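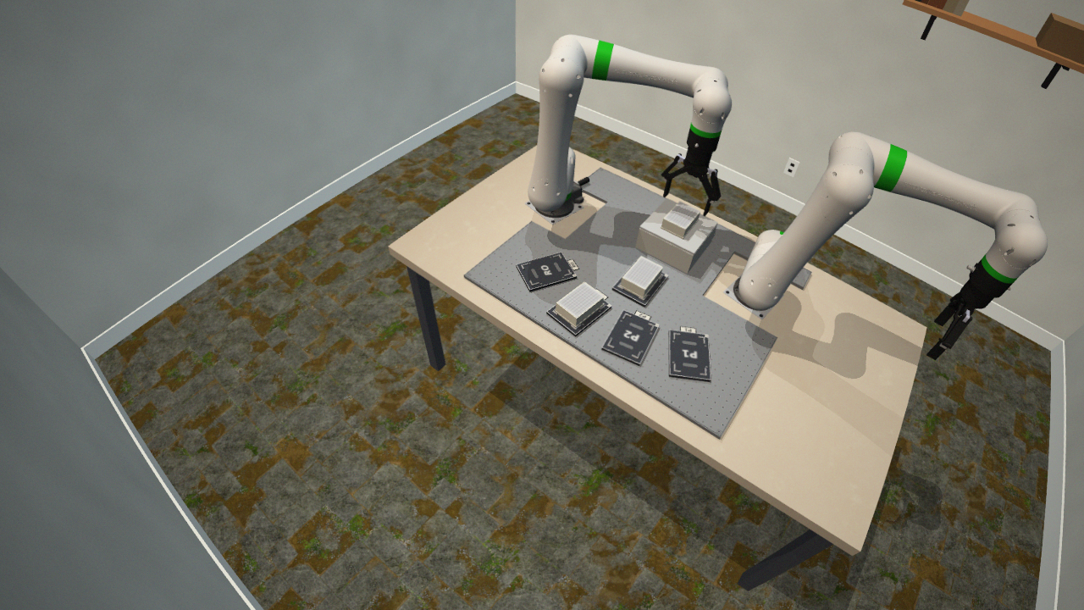 Paula Toma came to Clorkcombe in June with one suitcase and her mother's letter, which she still did not open. The room she rented was above the bakery, and she wrote there every evening until 6 candles were finished. In her story there was a workshop in Orisitz, in the year 2059, and in the workshop a table with a pale wooden top and two dark legs, and on it a gray board full of tiny holes. Her father used to stand at such a table, she wrote, and then she crossed out "father."

At night the bus from Frota stopped under her window. She put the letter in her coat and went down.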